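Gripper Comparison Program: Frequently Asked Questions

Last revised 2021-03-06

What is the purpose of the comparison?
The program compares two gripper controllers, Plonideck and Saarela, on the same simulated arm. Both are asked to complete a fixed set of kitchen tasks. The results help partner laboratories decide which controller to license before the next round of hardware trials in June.

Why is the work carried out in simulation?
A simulated kitchen can be returned to the same starting state for each trial. It also allows a controller to fail many times without damage to equipment. Each controller is given 400 trials per task, for a total of 4000 across the five tasks.

Which grasps are tested?
Cups are taken by the wall, with one finger inside the opening and the other outside. Pots are taken by the handle, and spoons are taken from the counter by the shaft. The wall grasp is the most sensitive to small errors in finger position, and it receives the closest review.

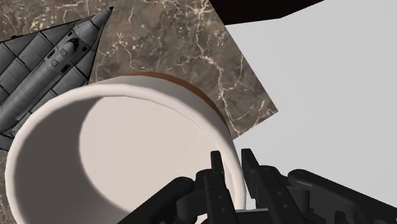 How is a grasp scored?
A grasp passes if the object is lifted clear of the surface and held until the end of the trial. Contact with any other object is recorded separately and does not lead to a failing score by itself. Trials that end with the arm at a joint limit are marked as incomplete.

Are the camera views part of the comparison?
Yes. Each trial is recorded from a close view near the gripper and from a wider view of the room. The controllers receive both. A large part of the wider view may be taken up by the arm itself, with the gripper partly hidden behind the upper link. 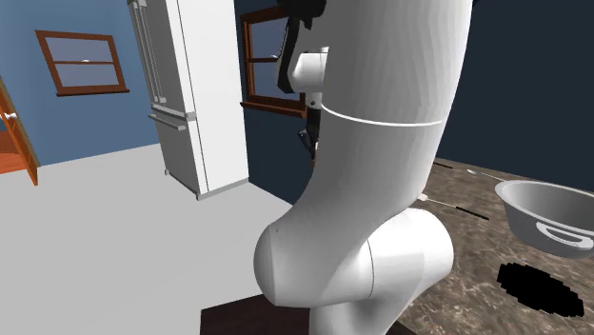
Participants may request a second set of runs from the close view only. Of the trials reviewed by hand so far, 152 were flagged for blocked views, and these remain in the published totals. A separate table lists them by trial number.

May we submit our own controller?
Outside controllers are accepted if they use the Nindska command format, version 408 or later. Submissions must run without a network connection - controllers that call a remote service cannot be scored.

Who should be contacted with questions?
Questions on scoring should be addressed to Itsuki Kawaguchi. Requests for access to the recordings are handled by Benjamín Ojeda and should state the name of the laboratory and the tasks of interest.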